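Search this site Enter keywords Go

Jostdale halts tabletop handling trials after release fault traced to simulator settings

9 April 2019

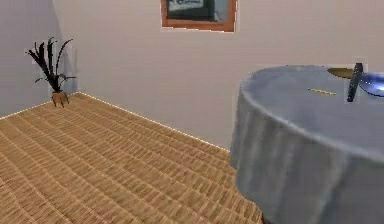 What caused the arm to let go of objects above the table? The gripper controller took its release height from a value tuned in simulation, and that value did not account for how far a cloth surface gives under load.

Jostdale has suspended trials of its tabletop handling arm at the Plesell test site after a run of early releases in which the gripper opened before the held object had reached the table. The company said on its service page that there were no injuries. Damage was limited to test objects and one wrist cover.

The fault was first logged in February, during acceptance runs on tables with full-length cloths. The arm is meant to pick up small household objects, carry them a short distance and set them down without knocking over whatever is nearby. Out of 300 placement cycles in the acceptance series, 271 finished within tolerance. The remainder were marked as failed, and most of those were early releases. A smaller group ended in what the log calls a "late stop," where the arm kept pressing downward after contact and dragged the cloth sideways.

Both kinds of failure have now been traced to the same setting. The control software, supplied by Lasorex, decides that an object has been set down when two conditions are met: the wrist force sensor reads above a threshold, and the estimated height of the gripper is within a fixed band above the table surface. In training, the surface was modeled as a rigid body with a cloth texture and a draped outline. The cloth looked soft to the vision system but did not compress, slide or bunch when touched.

On a real table the height estimate came from the highest visible points of the cloth, including wrinkles. Where the fabric stood up slightly, the controller placed the surface too high and the height condition was met early. A brief force reading caused by the arm slowing down was then enough to satisfy the second condition, and the gripper opened. Where the cloth was padded underneath, the reverse applied. Contact force built up slowly, the threshold was reached late, and the arm continued to push.

The training room used for this work is a simple one, with a plain back wall, a potted plant in the corner and a round table with a cloth that reaches the floor. Lasorex built several versions of it with different light levels and object positions. Surface stiffness was not among the values that were varied. According to the fault report, the setting was left at its default when the room was copied from an earlier project that used bare tables.

Thin objects made the problem harder to spot. A pencil-sized stick released slightly above the cloth usually came to rest close to its target, and the cycle was scored as a pass. Upright cylinders did not recover in the same way — they tipped, and in 3 cycles rolled off the edge. Echeverri, the outside test house hired to review the logs, noted that the pass rate for flat and thin objects was therefore likely to be overstated and should not be used as evidence that the release logic was sound.

Echeverri also found a weakness in the stop function. The protective stop worked each time it was pressed by hand, but the automatic stop was tied to peak force alone. During a late stop the force rose gradually and stayed below the peak limit for up to 4 seconds while the arm continued to move the cloth. The review recommends a second limit based on the length of time that force is applied. It also recommends that the gripper be kept closed if the force and height readings disagree.

Jostdale has accepted both recommendations. Lasorex is preparing a revised release routine that uses sustained contact force as the main signal and treats the camera height as a check only. The simulated rooms will be rebuilt with a range of surface stiffness values, and with cloth that can move independently of the table. Arms already at Plesell have been set to reduced speed and may be run only on bare surfaces, with an operator at the hand stop.

Units running earlier software are not affected by the early release fault, as they use a fixed placement height entered by the operator. They do share the peak-force stop. Jostdale has asked sites with those units to install the time-based limit when it is issued and to keep cloths, mats and loose covers out of the work area until then.

A date for restarting the trials has not been set. The acceptance series will be run again from the beginning, with flat, thin and upright objects scored separately. Results from the February series will be kept on file but will not count toward acceptance.

Contact the news desk | Copyright 2019, all rights reserved | Back to top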